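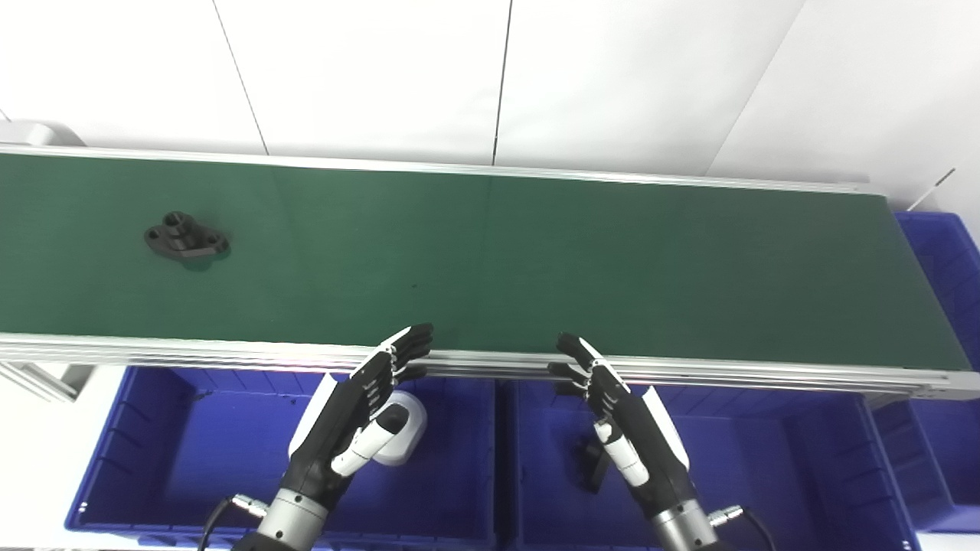 June, first pot of coffee, belt bench

I said I'd write up the conveyor properly once the green belt had been on long enough to have an opinion about it, and I have one now, so this will be a long entry. Zulmira, if you only want the part about the tension, skip down a few paragraphs. I won't be offended (much).

The belt first. I like it. The old one from Putedholm was shiny, and every flanged bracket we set on it would creep a little when the motor started, just enough that you'd look back and wonder if you'd put it down crooked. The matte surface holds a part so much better. I put one bracket on the left end, long axis along the belt, and ran it down to the blue bin 4 times in a row without touching it in between except to carry it back. It arrived lying the way I'd laid it every time. It is also a lot kinder on the eyes. A black casting on that dark green isn't what I'd have picked from the catalog, and Gonçalo grumbled about it when the roll arrived, but with the overhead lights on there's enough shadow at the edge of the part to see how it's sitting.

There are some lighter patches on the surface. I wiped them with a dry cloth, then a damp one, then the citrus stuff from under the sink, and they're still there, so I'm going to call them part of the belt and stop fussing. The darker band along the far edge I'm less happy about. My guess is that it's rubbing on the rail. I'd like somebody with better eyes than mine to get down at belt height with a flashlight and look for a gap while it's running slow.

Now the tension. The Grorkside sheet that came in the box gives the belt length as 2,213 mm, and I measured it on the floor before it went on and got the same, which pleased me more than it should have. I took up the tail roller a quarter turn at a time, both sides, and ran it for a while after each one. At the third quarter turn it quit wandering. I went one more to see what would happen and the motor started making that low complaining noise, so I backed it off again and that's where it is. The marks on the take-up screws are in white paint pen. Please don't move them without writing it down in here! I'm still finding out what happened to the settings on the drill press.

Rails. The far one is the thin aluminum strip we had left over from the Pinddale job, and it's fine, it only has to keep a part from going over the back. The near side is the wide grooved extrusion and I'm very glad we spent the money on it. You can slide a T-nut along any of those grooves and hang whatever you like from it, and I've been doing so all week like a kid with a new train set. The one drawback is glare. Those grooves catch the light in long streaks, and if you're bending over the belt to look at a bolt hole you get a stripe right in the eye. Gonçalo suggested a strip of black tape along the top face. I've got tape, I just haven't decided if I can live with how it would look.

The bin. It stands at the right-hand end, just past where the belt stops, and it's taller than I'd like. I tried a stack of folded moving blankets inside so the brackets wouldn't fall so far, and the clang is nearly gone. The first one I dropped in without blankets rang so loudly that Zulmira came in from the next room to see who'd been hurt. Nicks on the raised boss don't matter to anybody, but the flange faces are machined and a nick there means filing it by hand, which I've done enough of for one lifetime. There are 385 brackets in this batch and I'd like every one to go in the box looking the way it does on the belt.

Spacing: one at a time for now, please, with plenty of empty belt on either side. I know it's slow. I tried them nose to tail after lunch and two rounded ends rode up on each other at the bin and went over sideways. Once the first 100 are through and checked we can close up the gaps and see how it behaves.

Still to do, in whatever order you get to it:
Look at the far rail for rubbing.
Ask Garcia if they sell the belt in a gray.
Find a lower bin, or cut a ramp out of the scrap polyethylene.
Put the citrus cleaner back under the sink (me).

One note for Zulmira about the bolt holes. The gauge pin fit both ends on all the ones I tried, but it was snug on a couple, and those are in the coffee can on the windowsill with a rag over them. Have a look before you start the afternoon run. I think it's only burrs.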